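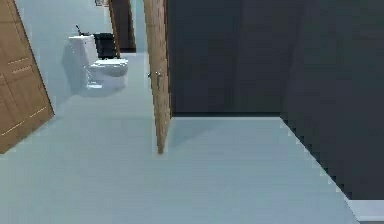
October
By Emmett Haddad, Tenant Services

Changes to Water Billing at Crabtree and Sarine

Residents of the Crabtree and Sarine buildings will receive separate water statements starting with the next billing period. Water charges have until now been included in the monthly service fee, which will be reduced accordingly.

Statements will be issued 4 times a year. Residents have 22 days to pay or to dispute a charge in writing. Households that report a leak within 2 days of finding it may apply for a credit. Forms are available at the Justerstead office.

Meter numbers should be quoted in all letters.

3 comments | 14 shares

Recent items
Skanidby parking permits: renewal dates
Winter hours at the Justerstead office
Storage room keys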